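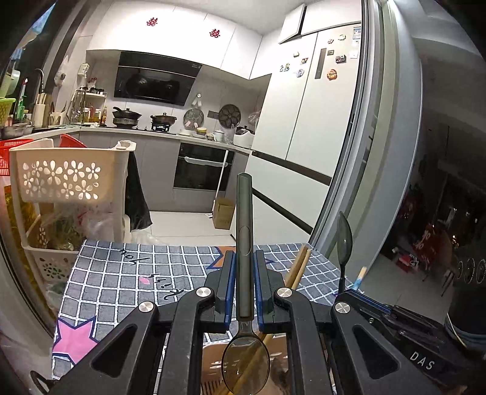 Who is responsible for safety when a person works a gripper by hand in somebody's home?

The site lead is. One named person per site, written on the day sheet before the first grasp, and that person can stop the work at any moment without asking. The operator can stop it too. So can anyone who lives there.

Chapter 6
Working in Real Homes: Rules and Good Practice

Before you read: skim the grip log in Chapter 5 again. You'll need the column names.

By the end of this chapter you should be able to write a one-page site agreement, check a table before a session, pick a grip for an object you haven't handled before, and fill in an incident line that somebody else can use. That's four things. The site agreement takes the longest and students always leave it for last. Don't.

6.1 Why homes need their own rules

Most safety rules for robots grew up in factories. Fences, floor markings, a light curtain, trained staff, a gate that cuts the power. A kitchen has none of that. It has a stove, a wet floor, food, knives, a kid coming in at four in the afternoon for a snack. And hand-held work muddles things further, as there's no motor swinging a heavy arm, so people relax. The risk moves. Less crushing, more slips and drops, pinched fingers, dirty jaws on clean spoons, and private stuff ending up in a recording.

Factory rules still help. Keep the habit of the named lead, the stop word, the written check. Leave the fence behind.

The course notes for this chapter came out of the Galon project, run by a small firm called Nodance across 48 homes. The firm logged 764 incidents, nearly all minor. Spills and drops for the most part. Of these, 273 happened while the operator was lifting or moving a container with other things still in it. Nothing else in the log comes close, and it's the reason section 6.4 is as long as it is.

6.2 The site agreement

One page. Plain words. Signed before any equipment is unpacked. It has to cover:

Rooms. Which rooms may be used, and which may be seen through an open door. People forget the second part. A wide lens at a kitchen table takes in the hallway, the fridge door, mail, the calendar.

Objects. What may be touched. What may be moved and not touched by the jaws (heirlooms, medicine, anything religious). What stays where it is.

Heat and blades. Burners off during grip work unless the task is a cooking task and the agreement says so. Knives stay in their block.

People. Who lives there, who might walk in, who is OK with being recorded. Anybody under age needs a parent's signature and is kept out of view regardless.

Deletion. How long the household has to ask for a recording to be removed, and who they call. A real phone number, answered by a person.

Luana Aguiar wrote the first Galon agreement and it ran to five pages. Households signed it without reading. The one-page version got questions, which was the point of having one at all.

A note on language. If the household doesn't read English comfortably, translate it. Reading it out loud at the door does not count as a translation.

6.3 Checking the table

Do this standing up, jaws open and empty. Takes two minutes.

Is the table steady? Lean on it. Is there a cloth? Cloths slide. Check that the edge isn't hanging where an elbow or a strap will catch it. Is there room on both sides for your arms at full width, with the linkage open? Try it before there is anything in the jaws. Floor clear behind you, no bags or boxes in the stepping area. Leave a path for people who live there.

Then the gripper. Pads seated flat, no lifting corners. Pivots tight. Pads wiped with food-safe cleaner and dried, and wiped agian each time you go from raw food to anything people eat with. Write the time of each wipe in the log. Operators hate this one. Arben Spahić, who trained the Ashby group, had them write it on masking tape on the wrist and copy it over later, and that worked fine.

6.4 Choosing the grip

Loose items first, containers second. Some working rules:

Long thin things. Take a spoon or a spatula by the handle, with the pads square to it. Close slowly until the pads just touch, then a bit more. A round handle wants to roll. If it rolls, open and start over; don't chase it.

Lifting out of a holder. Straight up, until the lowest end is above the rim. Then sideways. Going sideways early drags the neighbors along and tips the holder.

Sticks and skewers. Points away from faces, yours included. Watch the far end and not the jaws. The far end is what pokes someone.

The holder itself. Pads on opposite sides, level with each other. Close on it and hold before you try to move it, and watch if the walls give. Thin plastic bends in at the rim, and a full holder is top heavy when the tall things all lean one way. For a first attempt the tall items come out. Later attempts may leave them in, if the task calls for it and the site lead agrees.

Glass and ceramics. Not in week one. See 6.7.

Same order every time: touch, pause, squeeze, pause, move. The pauses feel silly. Marin Stoyanova compared sessions with and without them at the Eton kitchens, and the ones with pauses had fewer drops and were barely longer.

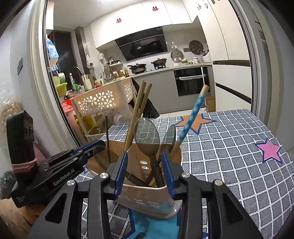 6.5 Stopping

Any word will do so long as everyone in the home knows it. "Stop" is fine. Shorter is better.

On the word: jaws hold, they do not open. Opening drops whatever you've got. Bring the object down to the nearest flat surface, then open, then step back. If somebody is hurt or about to be, forget the object.

Work restarts only when the site lead says so, and the lead asks the person who called the stop first. No eye rolling about false alarms. A household that gets teased once won't call the next one.

6.6 Writing it down

An incident line has five parts: time, object, grip, what happened, what changed afterward. The fifth gets skipped most. Compare these two lines from a July log:

"10:40, cup, slipped."

"10:40, utensil cup, full, both pads at rim, tipped left on lift, two spoons on floor. Took spoons to sink. Emptied cup before next lift."

Špela Popescu graded both. The first got sent back. It's not a matter of style; the next operator can't do a thing with it.

Near misses go in to, same five parts. Write the line before the next grasp, while you still rember which side it tipped.

Practice for this section: take a container from your own kitchen, put four or five tall items in it, and write the incident line for a tip that hasn't happened. Trade with a partner. If your partner can't set the cup up the way you had it from your line alone, write it over.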